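Canned Drinks at the Palacios Break Room: Common Questions

Where do the cans come from?
We order from Simer. Deliveries come every 2 weeks and go straight to the storage closet. Please don't open a new case while there are still cans out.

How much does a can cost?
Cans are free for staff and for visitors who have signed in. Bottled drinks in the Drovex machine are separate and you pay for those.

Can I take some home?
No. Take one for the drive if you like, but cases stay in the building.

How many can I put out for a meeting?
Up to 4 on the table at a time. If you need more, send a request to extension 1228 the day before.

Where do they go on the green table?
Stand them upright on the green top, with space between them so people can pick one up without knocking over the next. Different kinds can be mixed.
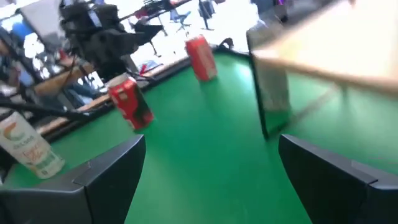

What do I do with empties?
Rinse them and drop them in the can bin by the sink. Don't crush them. The return center won't take crushed cans.

A can is dented. Is it safe?
A small dent in the side is fine. If the can is leaking, bulging, or dented on a seam, throw it out.

Can I ask for a different drink?
Yes. Write it on the Zalulness order sheet. The next change to the order is in June.

Comments

deskby_window: Can we get more plain sparkling water? It runs out first.

room2437: Does the limit apply to all-day trainings too?

tmk: Bin by the sink was full again this morning.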